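**Ticket:** Camera app closes when switching to video after OS update
**Product:** Surotik phone, company-managed
**Opened by:** Raíssa Damasceno, Preswood office
**Assigned to:** Josué Seixas
**Status:** Resolved, pending vendor fix

Opened Aug 19, 2023

**Reported problem**

After the system update, the stock camera app closes as soon as I swipe from photo to video. No error message. The screen goes black for a second and I'm back on the home screen. Photo mode works. Front camera does the same thing. I have restarted the phone 3 times. Storage is not full.

**Josué Seixas**

Please confirm the following:

- Whether the camera has the microphone permission (Settings > Apps > Camera > Permissions)
- Whether a work profile is active on the phone
- Whether another app, such as a messenger, can record video

Do not factory reset yet. It will clear the logs.

**Raíssa Damasceno**

Microphone is set to "Ask every time," but I never get asked. Work profile is on. The messenger records video with sound. I set the permission to "Allow while using" and the camera worked once, then it was back to "Ask every time" after a restart.

**Josué Seixas**

The permission reverting on restart points to policy. Pulled a bug report over USB. Relevant lines, trimmed:

```
PermissionController: RECORD_AUDIO state=ASK source=policy
CameraApp: startPreview mode=VIDEO
CameraApp: audio source init failed, permission denied
CameraApp: FATAL unhandled exception in recorder thread
```

Two separate faults. The policy resets the microphone permission at boot, and the camera app does not handle the denial. It should show the prompt and wait. Before the update the same denial gave a silent video, which is probably why the policy was never reported.

Copied Mitsuko Tamura, who maintains the device policies.

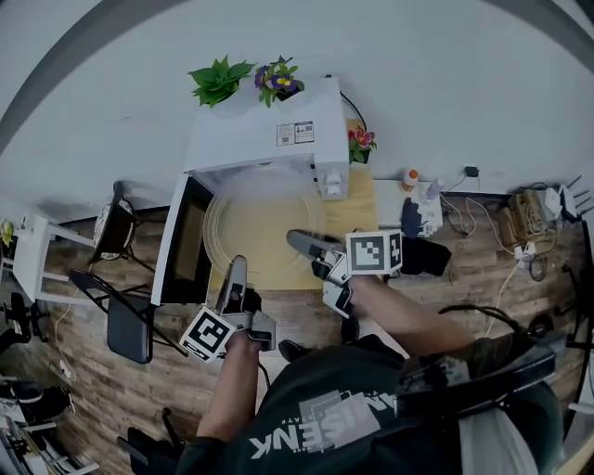

Reproduced on a spare handset with the same build. With the phone enrolled, the crash occurs on every attempt. With the phone unenrolled and the permission left at "Ask every time," the prompt appears and recording starts normally. So the prompt itself is fine; it is being suppressed while the policy is applied.

Also tried, no effect:

1. Clearing the camera app's cache, then its data
2. Uninstalling updates to the camera app
3. Turning off battery saver
4. Safe mode
5. Lowering the video resolution

**Mitsuko Tamura**

Found it. The profile named Medeiros has a default rule for sensor permissions, last edited in May. It covered only apps inside the work profile on the old OS. On the new one it is read as covering the personal side as well. I added the stock camera as an exception and limited the rule to work apps.

Pushed to the Preswood test group first. Plurnberg is on the same profile and will get it after that.

**Josué Seixas**

Exception received on the spare handset after a manual sync. Microphone permission now survives a restart. Video starts in both cameras, and slow motion is OK.

Raíssa, please sync (Device Policy > Sync now), restart, and set the microphone to "Allow while using" one last time. If the toggle is grayed out, the sync has not finished — wait and reopen the page.

**Raíssa Damasceno**

Toggle was gray at first, then fine. Video works, and still works after a restart.

**Josué Seixas**

Crash on denied permission filed with the vendor, bug report attached. Leaving this ticket linked until a camera update is out. Workaround for unmanaged phones: grant the microphone permission by hand before opening video mode.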